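3.2 Data collection in the student project

The recordings were made in the second half of a one-semester course in which students built a hand-held gripper, used it to record short handling tasks, and trained a small policy on the result. The course project was called Nesel, and each team worked on one family of objects. The team discussed in this section chose flat, thin material: paper, card, and cloth. Teams began recording in October and stopped when they reached 500 accepted episodes or when the lab closed for the term.

An episode started with the fingers open and ended when the student released the trigger. Students marked each episode as accepted or rejected on the same day, using a one-page sheet written by Benedito Vasconcelos. The flat-material team recorded 925 episodes in total and accepted 500 of them. Most rejections were for a late start or for a hand in front of the lens. Another 29 were lost when a memory card failed, and these are not included in the total.

All teams used the same finger design with a dark foam pad on each inner face. Early versions had bare plastic faces, and students reported that paper slid out when the wrist turned. The pads were glued on by hand, so their thickness varied a little between grippers. We did not correct for this in training.

Figure 4 gives a view from the gripper with the fingers apart over a white sheet, with gray-green fabric beside and beneath it. Views of this kind were hard to label, as a large pale surface has few features to track.

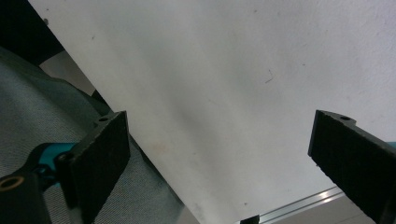

Figure 4. Open gripper and white sheet, flat-material task.

Ourania Economou objected in the course review that 500 episodes was too low a target for thin objects, and that the team should have kept going to 1,000 even if the other tasks had to be dropped. We agree in part. The policy trained on the full accepted set was still improving when training data ran out, but the team had no lab time left. Section 4 reports results for card and cloth separately.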